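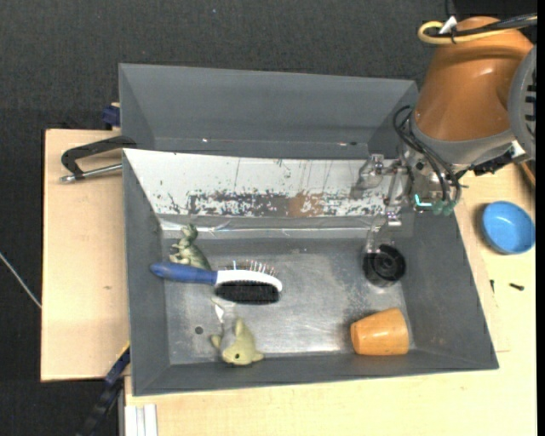

A green toy dinosaur and other objects in a gray metal bin.

Page Turns Belong in the Edition

Tania Begum

Most complaints about printed chamber parts concern wrong notes. Wrong notes are cheap to fix. A player marks the correct pitch in pencil and the matter is closed until the part is returned. A bad page turn can't be fixed in pencil, and it affects every rehearsal and every performance for the life of the part.

I play second viola in a sextet and keep the library for a regional chamber series. The library holds 2,728 individual parts. In July I went through the string parts and marked each page turn as playable or not, using one test: at the tempo printed on the page, does the player have a rest, or an open string that can be held with the bow alone, long enough to free the left hand? Two seconds is tight. Three is comfortable. I did not count turns that a stand partner could take, as chamber players don't have one.

The results followed the publisher more than the composer. The Gundell parts, engraved by hand and reprinted many times, have uneven spacing and some pages that look half empty. Their turns nearly always work. The newer Isier parts are clean, evenly spaced and full to the bottom margin, and in the fast movements the turns fall wherever the music happened to run out of room. In one finale the first violin turns in the middle of a scale at a quarter note equals 90, with no rest for 72 measures on either side.

The usual defense is cost. Notation software fills a page automatically, and moving a break by hand means checking every system after it. Kavinda Wickramasinghe, who engraves parts for a living, told me that setting good turns adds up to a day for a quartet. I accept his estimate. A day of an engraver's time spread over a print run of 200 sets is a small amount per set, and each buyer otherwise spends more than that on photocopying, trimming and taping.

A second defense is that tablets have made the question obsolete. I use one for teaching and I don't find this persuasive. A foot pedal removes the hand from the turn but leaves the eye where it was. The player still has to jump from the bottom right of one page to the top left of the next, and a jump in the middle of a phrase is worse than a jump during a rest. Tablets usually show one page at a time, so the number of jumps goes up. Half-page turns help, but they need practice, and they fail when a repeat goes back two pages. Leobardo Ponce, our cellist, reads everything from a screen and still cuts and rearranges his scans before the first rehearsal.

There is a fair objection about density. If the engraver must reach a rest, some pages will be crowded and others will be left short. I would take the short page. Crowding is a real fault, and below a staff height of seven millimeters I would rather have a fold-out. Fold-outs are disliked by binders and by shops. Players manage them well enough.

Zumari now prints the number of unplayable turns in its catalog entry for each set, next to the duration. It is a plain figure and it is sometimes unflattering. The Khan sextet, which we are preparing for next season, lists four, all in the second cello. We bought it knowing that, and budgeted for the tape.

I would like other publishers to print the same figure. Reviewers could also ask for the parts. Most are sent only the score, where turns hardly matter, and an edition can collect good notices for years before anyone who has played from it is asked.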